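Zurnora Two-Arm Bench Build Guide
Section 11: Laying out the mug and tray exercise

By now both arms are bolted to the front rail and homed, so you get to do the fun part! This exercise gives each arm its own set of mugs and one tray to share.

1. Lay the tray in the middle of the tabletop, long side running front to back.
2. Stand three mugs to the left of the tray and three to the right. Mixed colors make it much easier to tell your recordings apart later.
3. Turn the handles whichever way you like - a little variety is good practice for the grippers.
4. Load program 64 and jog the left arm until its fingers close on the first mug.

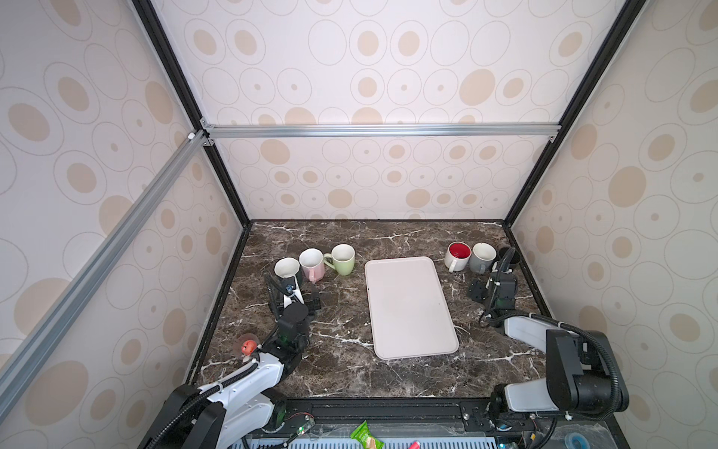
5. Lift slowly and bring the mug over the tray. Keep the other arm's fingers open and parked until the first one is clear.

CAUTION: Keep your hands behind the front rail whenever the motors are on. Check that the cable conduit can loop freely before every run.

6. Switch to the wrist view and try a mug lying on its side in the tray. It's a great test of your finger angle, and you'll want to do it again and again. 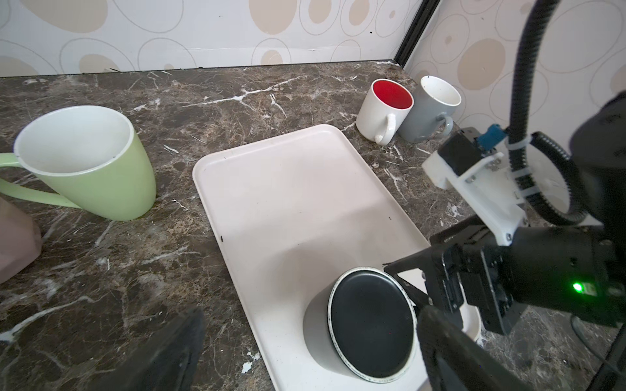 Golluvwood Shared Workshop - Robotics Bench Group

Note: If the gripper stalls with error 1228, open the fingers, back the wrist off a little and come in at a shallower angle. Grip force is set to 51 in the Stenel controller. Try lowering it before you change anything else - small steps are plenty.

7. Save your positions under a new name, then park both arms and switch off at the bench.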